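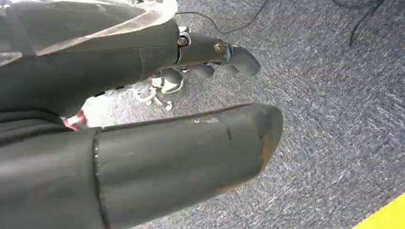
The Cavine hand on my office carpet, plastic still on.

The Cavine people give you 30 days to change your mind, and I was on day two when I started drafting the return email in my head. I'd told my sister I was only trying it out! I review gadgets for a newsletter that goes to people in Vevthorpe and a few places up the valley, and mostly I get doorbells and soup makers. Then Thijs Verhoeven at Indbridge (that's the shop, they do the rentals too) called me on a Wednesday and said, do you want a hand?

I said with what.

"No," he said. "A hand."

So there I was on the floor in my socks with the instruction booklet open to page 38, which covered something called finger greeting. You were supposed to let it learn your touch. You press a fingertip, it presses back, and you do that until it stops being shy. The booklet really did say shy. I'd named it Qin by then, after the setting it was on when I first opened the menu, and I know you're not supposed to name the things you're reviewing, but I'd named the soup maker too.

I pressed. Qin thought about it. Then one big gray finger pushed against mine, very gently, the way my grandmother used to test a peach.

Okay, I thought. One star for that, at least.

The fingertips were scuffed and I wrote that down, because the listing said "like new" and my readers care about that kind of thing (Mrs. Dole on Tanner Street once canceled over a kettle lid). I called Thijs about it. He went quiet and I could hear him moving boxes.

"It was out with a piano teacher," he said finally. "For a year. She didn't want to give it back, if you want the truth. She passed in July."

I didn't write that down.

After supper I tried the chores program. Folding was fine. Buttons were a disaster, I lost two off my good cardigan and found one. I gave it a 90 on grip and a much lower number on manners, and I was going to leave it there and go to bed, but I'd put the radio on in the kitchen and some slow thing was playing, and from down the hall I heard tapping.

I stood in the doorway. Qin was going at the carpet, four notes and a rest, four notes and a rest, and every time it got to the same place it stopped and waited. Waited for somebody to come in with the other part, I guess! I never had a lesson in my life. I got down there anyway and tapped back, all wrong, and it pressed my finger, once, and moved it an inch to the left.

We started over from the top.

I sent the review in on time. Three and a half stars, bad with buttons, ask about previous use. Thijs wanted to know when he should come by with the van, and I told him I still had some testing to do.

Search stories Go

Contact the editor | All stories copyright their authors | Back to top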